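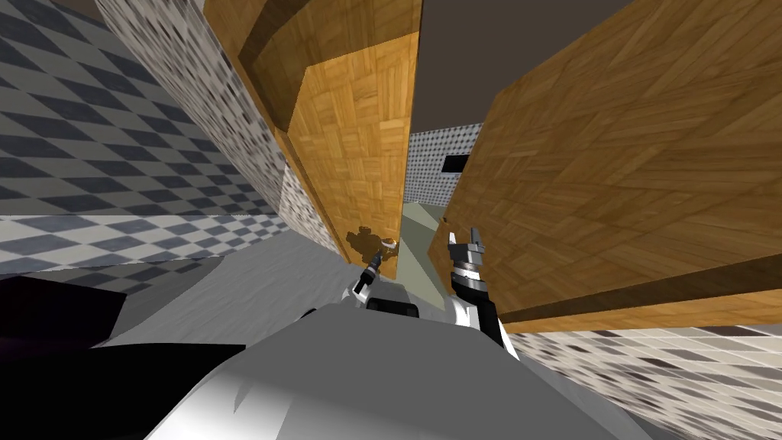

I went to the Laryea open house in December with one job, which was to come home with a number I could put in next year's budget. Our shop builds kitchen and closet cabinets, and my boss has been after me about a two-armed robot for the hardware end of things ever since a supplier bent his ear. So I skipped the coffee line and headed straight for the planning room, where they run your job in simulation before anybody talks money. They had a door job up, two arms reaching into a narrow gap between tall wood panels, the left gripper right up at a little brass-colored knob on the bottom edge of a door and the right one open next to the bigger panel. I stood there way too long. Tight spaces like that are my whole life!

Zoriana Polishchuk was running the planning room, and she was great about my dumb questions. The first thing she asked me was how wide our aisles are, and I had no idea (I texted home, and it's 76 inches at the skinny end). She said most people come in asking about arm reach and payload and then find out the body won't turn around between their benches. She told me to measure everything with the doors open, carts parked where people really park them, and to do it at the end of a shift when the place is a mess.

Okay, money. The planning study is $2,666 and they knock it off the purchase if you buy within the year. That covers a model of one work area and one task, and a second task is another $900. I thought that was steep until Ileana Lungu, who was on my tour and buys for a furniture place two counties over, told me what they spent moving an air line after the fact. Now I'm kind of in favor of the study.

The quote sheet for the robot itself is a maze, by the way. Grippers are separate. Spare fingers are separate from the grippers, and they're $258 a pair, and you'll want more than one pair if you handle knobs and pulls all day. Training is two days for two people, travel not included. I also asked about the floor, and they want it level and clean, so there goes my weekend with the scraper.

After lunch (decent sandwiches, terrible chips) they walked us through the Jurard line, which is the smaller model, and then a leasing talk from Estasura that I mostly sat through to rest my feet. I did get the lease sheet. The monthly looks friendly till you see the service plan underneath it, so read both pages.

I'm putting in for the study with two tasks and leaving the robot line blank until we get the results back. My boss won't love it. If anybody has been through the Laryea study already, write me and tell me how long the report took, please, because our budget meeting isn't moving.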